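Search this journal Advanced Go

4.2 What stays on the shared table

Our second measure concerned how long lunch remains survive on a communal table once their owners have gone back to work. Staff at the Flenthorpe office kept diaries for 13 weeks, producing 1144 entries, of which a surprising share were devoted to other people's manners. Avcı and Wan coded them separately and disagreed mostly over what counts as an apology. 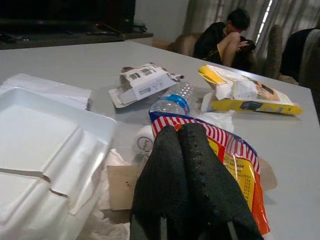

Responsibility for rubbish thins out as the rubbish grows. Diarists who left a single item usually came back for it; those adding to an existing pile described their contribution as going "with the rest", a phrase we came to dread. Containers fared worst of all. An opened styrofoam one, like the white example at the left of the table in Figure 3, was read by later arrivals as proof that the meal was over and that clearing up was somebody else's hobby. A crumpled snack bag drew less comment, perhaps out of fellow feeling.

Drinks followed a different rule. More than 24 diarists said they would not touch another person's bottle, even to put it in the recycling, on the grounds that its owner might return. Asked how long this courtesy should last, one answered "until Friday" — the interview was held on a Monday.
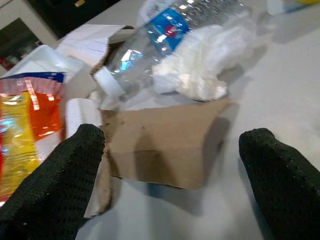 Figure 3. Items on a shared tabletop: food packaging (first panel); torn cardboard and a plastic water bottle with a blue label (second panel).

The courtesy did not extend to cardboard, which diarists threw out freely and with some pride. We return to this in Section 5, where the colour-coded bins make matters worse.

Related articles
Ametepe and Leblanc: Whose mug is it? Labelling and theft in the Treltulach kitchens
Baysal: The fridge note as a literary form

Contact the editors | © 2024 Sasonus | Back to top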